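Section 3: Preparing and oiling the table top

Read this section through before you open the tin. It applies to the Plirnmont dining table with the light wood top, in both lengths. If your table was supplied with the dark stained top, go to Section 4.

You will need:
Fine abrasive paper, 240 grit, and a cork or rubber block
A vacuum cleaner with a soft brush head
Three lint-free cotton cloths
Clidano clear table oil
Disposable gloves
A metal bucket with a lid, for used cloths

3.1 Clearing and checking the top

1. Take everything off the table. Remove the felt pads from under any table mats and put them with the mats.
2. Wipe the top with a barely damp cloth and leave it to dry for at least an hour.
3. Stand at one end and look along the surface towards a window. Scratches that run across the grain are easiest to find at a low angle. Mark them lightly with a piece of masking tape.
4. Work out which way the grain runs before you pick up the abrasive paper. All sanding and wiping in this section follows the grain.

Note: The boards are not matched for figure. Straight, closely spaced lines may sit next to broader arched patterns, and the tan streaks in these can be slightly darker than the wood beside them. Do not try to sand them out.
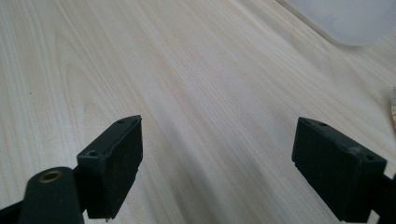 Rosalind Ambrose
Technical author, furniture care

3.2 Sanding

1. Wrap the paper around the block. Do not sand with your fingertips, as this leaves shallow hollows that show once the oil is on.
2. Sand in long, light strokes from one end of the table to the other. Overlap each stroke by half the width of the block.
3. Give the areas marked with tape a few extra strokes, then blend outwards. Take the tape off first.
4. Ease the edges with one light pass. Leave the corners alone.
5. Vacuum the top with the soft brush, then wipe it with a dry cloth. Run your palm along the grain. If it feels rough anywhere, repeat steps 2 and 3 there.

Caution: Never use wire wool. Small pieces break off in the grain and can leave black spots that cannot be removed.

3.3 Applying the oil

1. Open a window and put on the gloves. Stir the oil slowly with a flat stick for a full minute.
2. Pour out 100 ml into a shallow dish. This covers the shorter table once. The longer table needs a second dish, part filled.
3. Fold a cloth into a pad, dip it and spread a thin coat along the grain. Finish one strip before starting the next.
4. Wait 15 minutes. Wipe off everything that has not soaked in, using a clean cloth. The surface should have no wet patches when you bend down and look across it.
5. Leave overnight. Apply a second coat in the same way, without sanding in between.

Caution: Cloths soaked in oil can catch fire by themselves. Put them in the metal bucket, cover them with water and close the lid. Do not leave them folded or screwed up in a bin.

3.4 Before the table goes back into use

Allow two days before putting plates on it and a week before using a wet cloth. Avoid hot pans during the first month. If the top feels sticky after two days, too much oil was left on. Rub it firmly with a cloth dampened with fresh oil, then wipe dry.

Replacement oil is part number 335. The sanding block is part number 221.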